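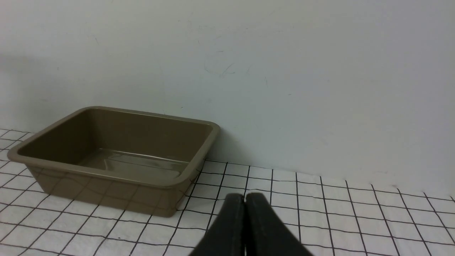

*Brown tub, against the wall.*

Friday, February 9, 2018

Ground still frozen on the north side. Walked the back slope after breakfast with the tape and the wire flags. The low spot by the fence is bigger than I had it on the plan, so the bed has to move uphill or I have to put a drain in first. I'm leaning toward the drain.

Called Panicker about gravel. They want 879 for the load, delivered, and won't come down the lane if it's soft. Fostitz might be cheaper but they never pick up before noon. Left a message.

Went through the shrub list again. Took off the two hollies and kept the viburnum. The dogwoods from Plivley come bare root and have to go in the day they arrive, and they ship in April whether I'm ready or not. Ordered 4 for the bottom corner, where it stays damp anyway.

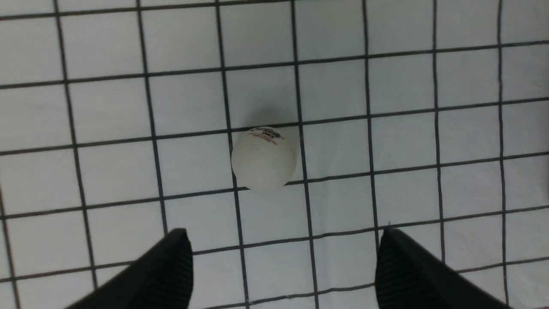

The retaining wall is the part I keep putting off. Eight feet of it leans, and the rest looks fine until you stand at the end and sight along it. I could pull the bad part and restack it with the same stone. Would need a dry week.

Budget for the whole slope was about 1,000 and the gravel eats most of that. The path can wait until fall. Seed can't, or the bare strip will wash down into the neighbor's yard again like last spring. 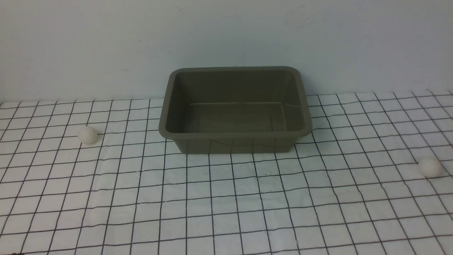
*The tub again, empty.*

Fostitz called back at three. No gravel until the end of the month. Tried Savine too, they only do mulch and topsoil now. Moved the flags uphill a little, then moved them back. Rain tomorrow.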